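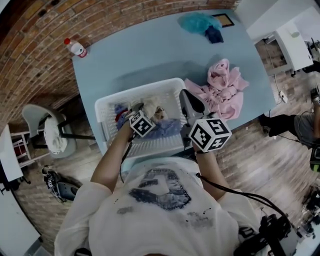
# How Clothes Get Sorted and Folded

*A Skenville Children's Museum reading page for ages 7 to 10*

Every piece of clothing in your home goes on a small journey each week. It is worn, it is washed, it is dried, and then it must find its way back to the shelf or drawer where it belongs. The last part of that journey is called sorting and folding. This page explains how it is done and why people have done it for a very long time.

## Why do we fold clothes?

Cloth is made of thousands of thin threads. In most shirts and pants, the threads are woven or looped together so that they can bend in every direction. This is what makes clothes comfortable. It is also what makes them crumple. When a shirt lies in a heap, its threads bend sharply wherever the cloth is pressed. If it stays that way, the bends become wrinkles.

Folding lets us choose where the bends go. A folded shirt has a few straight bends in places where they do not matter much. It also takes up far less room. A drawer that holds only a few crumpled shirts may hold twice as many when they are folded.

## What is a laundry basket for?

A laundry basket carries clothes from one place to another. Many baskets are made of plastic and have slots or holes in the sides. The openings let air pass through, so that cloth which is still a little damp does not begin to smell. They also make the basket lighter to carry.

Long ago, laundry baskets were woven from willow branches. Willow is strong and bends easily when it has been soaked. Some families still use willow baskets today.

## Getting the table ready

A table is a good place for folding. It should be flat, clean, and wide enough for a shirt with its sleeves stretched out. A bed will also do, although a soft surface makes it harder to keep the edges straight.

Before you begin, look at what is already on the table. Bottles should have their caps closed tightly. Picture frames, bags, and other small things can stay at the far end, where your elbows will not reach them. Place the basket on one side and leave the space beside it open for your work.

## Sorting comes first

Take out one piece at a time. If you pull several pieces at once, sleeves and pant legs may become tangled. Begin with whatever is on top of the pile. The pieces at the bottom will be easier to lift once the others are gone.

As each piece comes out, decide which group it belongs to. There are different ways to make groups:

- **By owner.** Each person in the family has a pile.
- **By kind.** Shirts go with shirts, and towels go with towels.
- **By place.** Everything that goes in the same closet or drawer is kept together.

Color can help you as well. A small red sock is easy to spot against a light blue shirt, but a navy sock can hide on top of navy pants for quite a while. Check dark clothes carefully, and feel inside the sleeves and legs. Socks are often found there.

## How to fold a T-shirt

1. Lay the shirt on the table with the front facing down.
2. Smooth it with the palms of your hands, from the middle toward the edges.
3. Fold one side toward the center and lay the sleeve flat.
4. Fold the other side in the same way. The shirt should now be a long rectangle.
5. Bring the bottom edge up to the collar.
6. Turn the shirt over and add it to its pile.

Your first shirt may come out crooked. Shake it open and begin again. At the museum's folding table, visitors are given 30 T-shirts to practice on, and many children are folding neatly before they reach the end of the stack.

## Thick cloth and thin cloth

Not all cloth behaves in the same way. Thick cloth, such as a towel, stays where it is put. Thin and slippery cloth slides open. For thin cloth, make fewer folds and press each one gently with your hand. Sweaters should be folded and kept flat, as a hanger can stretch the shoulders.

## Words to know

**Crease:** a line made where cloth has been folded or pressed.

**Garment:** any piece of clothing.

**Hem:** the edge of a garment, turned under and sewn so that the threads do not come loose.

**Weave:** the way threads cross over and under one another.

## Try it at home

Ask a grown-up for two T-shirts that are the same size. Fold one and leave the other crumpled. Place both in a drawer overnight. In the morning, lay them side by side and run your finger over the cloth. Draw the lines that you find on each shirt. Are they straight or crooked? Do they cross?

You may bring your drawings to the museum's front desk. They will be hung in the Threads Room, where there is space for 180 of them. New drawings are put up each March.

## For parents and teachers

The folding table is open to groups of up to 4 children at a time, with one adult. A session lasts 30 minutes. Younger children may find it easier to begin with washcloths, which need only two folds, and move on to T-shirts later.

Text by Ryszard Ziółkowski, Education Office. Last reviewed August 11, 2018.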